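**Slide 4 — ways to show the task**

Two ways to get a demonstration into the system. One is remote control: the operator sits at a station and drives the arm. The other is by hand. You hold the gripper yourself, do the task, and the recording goes with you.

We started with remote control at Eltham. Good data, slow going. Each operator needed 11 practice runs before we kept anything.

(Pause. Ask who has driven an arm remotely.)

**Slide 5 — by hand**

With a hand-held gripper you feel the object push back. People stop squeezing too hard. They also move at a normal speed, so the policy learns a normal speed.

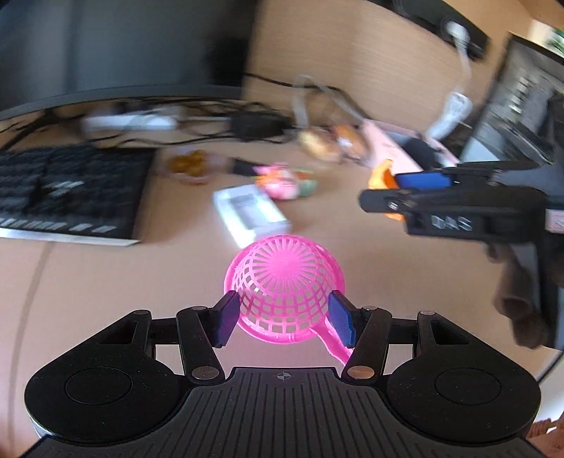

Kitchen things and toys make good practice objects. They're light, they come in odd shapes, and you can grab them in more than one place. Pick one grip for each object and tell everyone what it is. At Gremis we let people choose, and the first batch of 153 demos was hard to train on.

Other points:

- Start and end every demo in the same spot.
- If you fumble, finish the motion, then mark it bad.
- Swap operators after 2 hours.

**Slide 6 — where remote control still wins**

Heavy parts, hot parts, anything behind a guard. The Evirik cell is all remote for that reason — skip the detail if short on time.

Next: Hoekstra results, then questions.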